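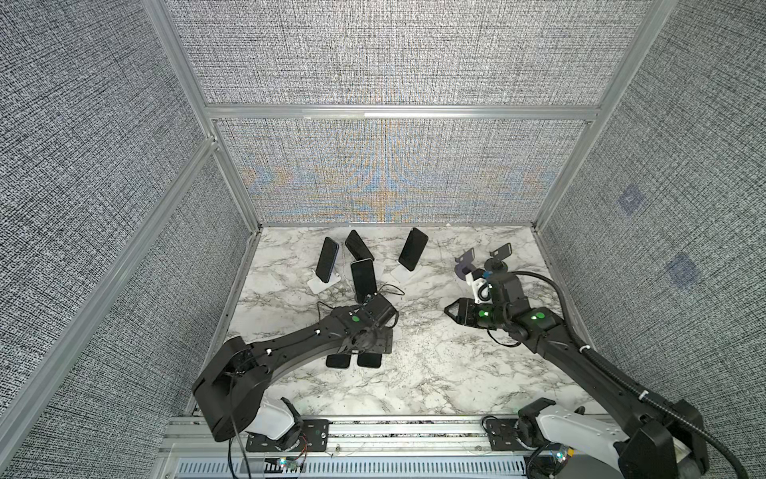
Budget for the boring stuff first

Aug 21, 2023

I have sat through a lot of equipment planning meetings over the years, and they nearly all go the same way. Somebody puts a quote for robot arms on the table, everybody stares at the big number, and we spend the rest of the hour arguing about that number. Then the arms show up and we find out what we really bought, which is the first third of a work cell.

So let me make my pitch. When you plan a robot station, especially a small one where two arms handle little consumer things all day, write the budget backwards. Start with the objects. Then the things that hold the objects, then the surface, the walls, the lights and the cables. Put the arms on the last line. You'll still buy them (of course you will, it's a robot station!) but you'll buy them knowing what's left.

I learned this the expensive way at Skaseck, where we set up a phone handling cell and I was the one holding the spreadsheet. My first version had a fat line for arms, a fat line for grippers, and one skinny line called "misc." By July that skinny line had eaten everything around it. Stands, cradles, spare cables, more rail than I thought two arms could possibly need, a second set of panels after we changed our minds about the first. None of it cost much. All of it needed ordering, and half of it came from suppliers with a minimum order, so I now own 100 of a bracket I needed 4 of.

Test objects are the line I see people skip most, and I have strong feelings about it. If your station is supposed to sort or place phones, you need phones, plural, and they can't all be the same one. Four of them in a tight row, each one bigger than its neighbor to the left, and a gripper already has a pretty different job at one end of the row than at the other. The edges nearly touch, so where does a finger go? And that dark glass is a mirror – the wall fabric shows up in the small screens, the robot shows up in the biggest one, and there's a hard white patch of glare on it too. You can't learn any of that from a spec sheet, or from a block of plastic cut to phone size. Buy the real things, in several sizes, and buy spares.

People push back on this. The usual line is that used phones are cheap and somebody must have a drawer full of them. Fine, go look in the drawer! We did. We came back with 10, and most were the same model because the office had bought them in one batch. That's a great way to build a station that's brilliant at exactly one phone.

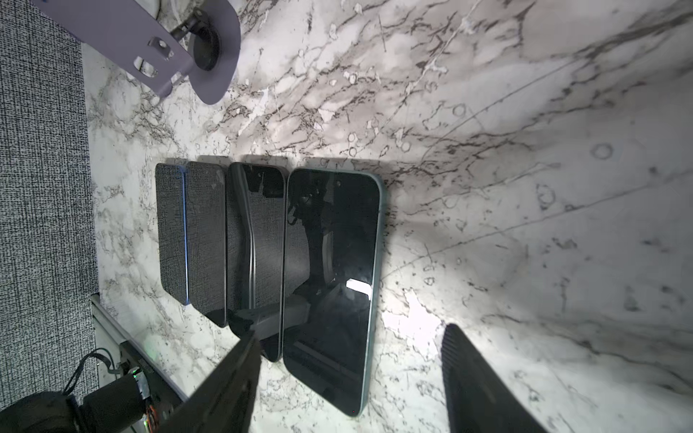 Which brings me to cameras and lighting, where I think small shops spend in exactly the wrong order. We had a quote from Nikia for a fancier camera package, and I was this close to signing it. What I should have asked for was a day to move the lights around. A camera near the gripper gives you a lovely close look at the work, but it also sees whatever the glass is reflecting, like that bright rectangle sitting in the screen of the biggest phone, and a pricier camera is going to see the same rectangle. Diffusers are cheap. Plain panels are cheap. Try those, and then have the camera conversation.

I feel the same way about work surfaces, though I've lost this argument more than once. My friends over at Edet like everything plain and matte because it makes life easy for the vision software. I'd put money toward a busier top, or a couple of swappable ones, since kitchens and shop counters and front desks aren't plain either. It's a small line in the budget and it's easy to add in the first round. Asking for it in the third round, when everyone's tired of your spreadsheet, is another story.

And then there's labor. Wumar sold us our frame as a kit, and the kit was good, no complaints. I'd put down one day to assemble it. It took 5, counting the afternoon we ran the cables along the wrong side and had to pull them all back out. I've stopped feeling bad about that and started writing it down. Setup time is equipment cost, and if it's missing from the plan it comes out of somebody's evenings.

My rule now is to hold back around a third of the total until the station has been running for a month. Finance hates it. They'd like it allocated, and I get that, I really do – an empty line looks like I haven't finished my homework. But by then I'll have a list of things to buy that I couldn't have written on day one, and I'd like to have some money left when I get there.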